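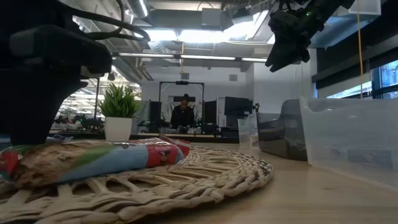 Table and tidying, Stirnard room

Photos from the July clear-out of the shared room at Stirnard. The sorting took two afternoons, with Lucero Castaño and Wilson Condori doing most of it and Abelardo Cabrera taking the bags down to the skip. This page goes with the list pinned by the door, so people can see what stays on the table and what has a new home. Click on a picture for the larger size.

1. Round placemat
Woven wicker, pale beige and tan, with an open lattice of thick braided strands. It lies flat on the light wooden table. Crumbs get down between the strands, so shake it out over the bin before you wipe the table.

2. Snack packet
The wrapper is mostly bands of blue, green, brown and white, with a red end. Packets go in the bin by the sink, full ones in the cupboard.

3. Potted plant
Artificial, spiky green leaves, white cylindrical pot. It does not need watering. Yesenia Agudelo dusts it on a Friday and would be glad of a turn off.

4. Clear plastic cup
Standing to the right of the plant. Cups are kept upside down on the second shelf when the table is not in use.

5. Dark grey bin
Plastic, glossy, with rounded top edges. It is for cloths and tea towels. Rubbish has been put in it more than once.

6. Translucent storage bin
The big one at the right-hand end, with frosted sides. You can make out a dark rectangular shape low down inside without taking anything out. We bought 5 of the same size from Hultero and the other four are in the store, stacked by the window.

7. Beyond the table
Black monitors and a cluttered workbench, with shelving further back. The bench was not part of this clear-out. Armindo Paiva is making a list for it and wants names on anything you would like to keep.

Labels for the bins are in the top drawer, 20 to a sheet. Lost property is with Wilson until the end of the month.

Back to gallery index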